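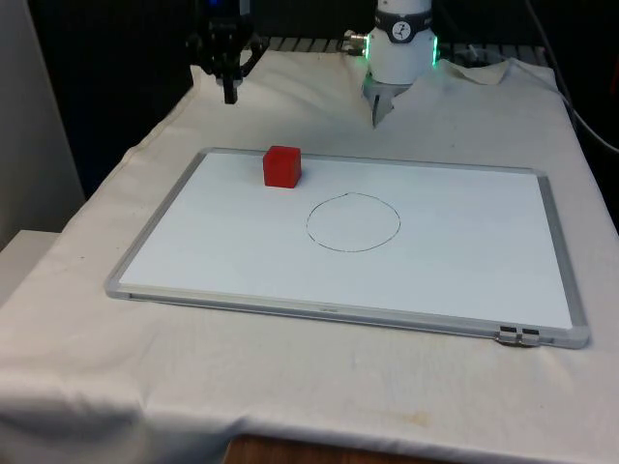 Red cube outside the drawn circle. Label for this layout: outside, mark closed, mark empty.

Lasedard Board Layouts
README and data card, release 2
21 Nov 2024

Summary

Lasedard Board Layouts is a collection of 1,486 labeled photographs of small objects and hand-drawn marks on a whiteboard. The board lies flat on a table. Each record pairs one photograph with a short text file that states which object is on the board, what shape has been drawn, and how the two relate.

The collection covers spatial words in everyday use: inside, outside, on the line, touching, next to. It does not cover handwriting, and there are no layouts in which the mark is printed or made with a template.

Prepared by Wiroj Kamolrat (layouts, drawing, first labels) and Lertchai Kongkaew (second labels, file checks, this README).

Contents of the archive

photos/ - one JPEG per record
labels/ - one plain text file per record, same base name as the photo
lists/train.txt, lists/check.txt - the two lists of base names
words.txt - the permitted values for every label field
CHANGES - differences from release 1
README - this file

Base names are made of a session code and a serial number joined by an underscore. Serial numbers restart in each session. They are not continuous; rejected photos leave gaps and the remaining files were not renumbered.

The board and the table

The reference layout uses a rectangular whiteboard with a bright white surface and a light gray aluminum frame with rounded corners. The table under it is covered with a white cloth. Two small dark-and-silver clips sit side by side on the bottom rail, close to the lower right corner. They stay where they are and are never labeled as objects.

The board was not taped down. It shifted a little between sessions, and in many photos it sits at a slight angle to the table. Position labels are given relative to the board, so the angle has no effect on them. Users who compute positions in the photo itself should locate the board corners first.

The cloth was smoothed before each session. Folds that appeared during a session were left alone. White board on white cloth gives low contrast along the outer edge, and the gray frame is the more reliable boundary for anyone who needs to crop.

Objects

Most records use a single cube with a matte finish and slightly rounded edges. It is small, a few centimeters on a side. Red is the most common color in the collection. The full list of object values is in words.txt and has 13 entries, counting each color of cube separately.

Objects rest directly on the writing surface. Stacked objects were removed from the collection in release 2, along with the label value "on top of", which had been used inconsistently.

Drawn marks

All marks were drawn freehand in a thin dark marker. The permitted shapes are circle, square, triangle, cross and line. Circles make up the largest group.

No attempt was made to draw accurate shapes. Circles are irregular, and many have a small kink at the point where the line starts and ends. A circle with a kink is labeled "closed" if the two ends meet or cross. If there is white space between them, it is labeled "open", however small the space is. Open circles still count as having an inside. The inside is taken to be the area that would be enclosed if the gap were bridged with a straight line.

From an oblique viewpoint a circle on the board looks like an oval, wider than it is tall. It is still labeled as a circle. There is no oval value in the list, and release 1 files that used one have been corrected.

Marks were wiped with a dry cloth and redrawn between layouts. Faint traces of an earlier mark are recorded as ghost: yes. A ghost mark is never used as the reference for the relation field.

Label fields

object: one value from words.txt
mark: circle, square, triangle, cross or line
relation: inside, outside, on the line, touching
side: position of the object as seen from the mark, in board terms (up, down, left, right, or a pair such as up left)
closed: yes, no, or n/a for crosses and lines
mark_empty: yes or no
ghost: yes or no
note: free text, usually blank

"Up" means toward the far edge of the board and "down" means toward the near edge. Left and right are as seen by the viewer. The label file for the photo at the top of this README reads:

object: red cube
mark: circle
relation: outside
side: up left
closed: yes
mark_empty: yes
ghost: no
note:

Rules for the relation field

Inside: the whole base of the object is within the mark, with white surface showing between base and line where the viewpoint allows it to be seen.

On the line: any part of the base covers any part of the line. This applies even when most of the object is inside.

Touching: the base meets the line from the outside and does not cover it. Touching from the inside is labeled inside.

Outside: everything else. Distance is not considered. A cube two finger widths from the circle and a cube at the opposite corner of the board both get the same value.

Only the base counts. The top of a cube can overlap the line in the photo when the base is clear of it, particularly near the far edge of the board. This was the main source of disagreement between the two labelers.

Labeling procedure

Each photo was labeled twice, first by Kamolrat and then by Kongkaew, who worked without the first set of labels open. The two files were compared by script. Photos with a mismatch in relation or side were reviewed together. Of these, 49 could not be settled and were dropped. Mismatches in the ghost field were resolved as "yes" without review.

The note field was not compared. It is mostly used for glare and for smudges that might be mistaken for a line.

Train and check lists

The lists are divided by session. No session appears in both. Photos from the same session share lighting, cloth folds and often the same drawn circle with the cube moved to a new spot, so a random division will give results that look better than they should.

Session codes beginning with B were shot at the Bravov room, and codes beginning with T at the Tanasarn room. The B sessions have softer light and faint shadows. The T sessions have a window to one side and some glare on the board.

Known problems

The relation "touching" is rare. About 13 records in the check list carry it, too few for a stable score, and we report it separately.

Objects placed near the far edge look smaller and are harder to judge against the line. The side field is less reliable there.

Triangles drawn in the early T sessions have very rounded corners. A few could pass for circles. The label follows what Kamolrat meant to draw, and the note field says so.

The marker was changed in March. Lines after the change are slightly thinner. The change is not recorded in the label files.

Color names are everyday names only. No color chart was placed on the table and white balance was left as it came.

Suitable uses

Testing whether a description of a layout is correct. Generating short instructions such as "move the red cube into the circle" together with a starting layout. Teaching and practice with spatial vocabulary.

The collection is not suited to measurement. Object sizes are approximate and the board was never marked with a scale.

Reading the files

Label files are UTF-8 with one field per line. A colon and a single space separate name and value. Blank values are permitted in note and nowhere else. The Flarus loader reads the format directly if the field names are left unchanged; with other tools, split each line at the first colon only, as notes may contain more.

Changes from release 1

Stacked layouts removed.
Value "oval" replaced by "circle" throughout.
Field mark_empty added.
Train and check lists rebuilt by session.
Spelling of "grey" changed to "gray" in words.txt. Scripts that match on the old spelling need to be updated.

Corrections

Send the base name, the field and the proposed value to Lertchai Kongkaew. Corrections to relation need a sentence on where the base of the object meets the line. Accepted corrections go into the next release and are listed by base name in CHANGES.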